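Notebook > Grippers > Bench notes
Home | Projects | Parts | Notebook | Contact

5 January 2023

Back on the head camera comparison after the December break, and I'm picking up with bags, which I kept putting off because I knew they'd be a pain. Boxes and bottles were easy on both cameras. Bags are a whole other animal!

Quick recap for whoever reads this next: the Sirero is the wide one, the Jurik is the narrower one with the nicer color. Both go on the same head strap with the same tilt, and both feed the Samir controller. What I want to know is which one gives us enough of the hands and the bag together that we can plan grasps for the two-finger gripper later on. I did the human demos first (bare hands, no gloves, the gloves wreck the hand tracker).
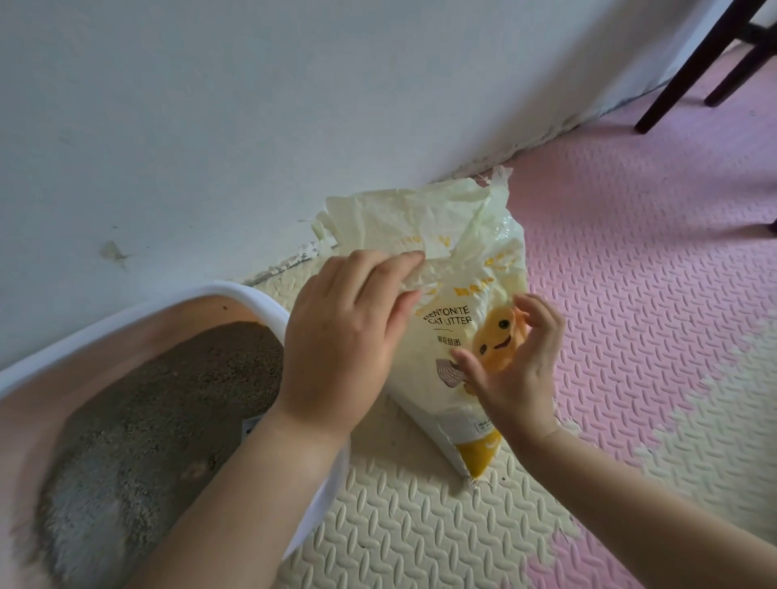

Thin plastic is where the tracker starts sweating. Anything shiny and wrinkled throws bright spots, and when a thumb lies over printing the fingertip estimate wanders off into the artwork. I got 273 usable clips out of the whole set and had to toss 129 for bad hand pose, most of them with a crumpled bag in there somewhere. That's a lot more than I'd like. I tried dropping the exposure on the Jurik and it helped with glare but made everything in shadow mushy, so I put it back.

The wide lens is winning for me so far. With the Jurik I kept losing a forearm whenever I leaned in, and once the arm is gone the wrist angle goes bad too. The Sirero bends things near the corners, sure, but I can calibrate that out (need to redo the checkerboard, the old numbers are from before I swapped the mount).

Gripper side: ran the Pledetmont fingers on an empty bag for 30 tries. The soft pads hold fine once they have a real fold to bite on. On a flat stretch of plastic they just skate. I think I want the thinner pads back, or maybe a bit of grip tape on the tips, haven't decided.

To do: checkerboard, thinner pads, rerun the tossed bag clips with the lamp moved off to the side. Also the strap on the Sirero slips after 2 clips or so and I'm sick of pushing it back up, so find the rubber one.

Last updated: January 2023
Filed under: cameras, grippers, soft packaging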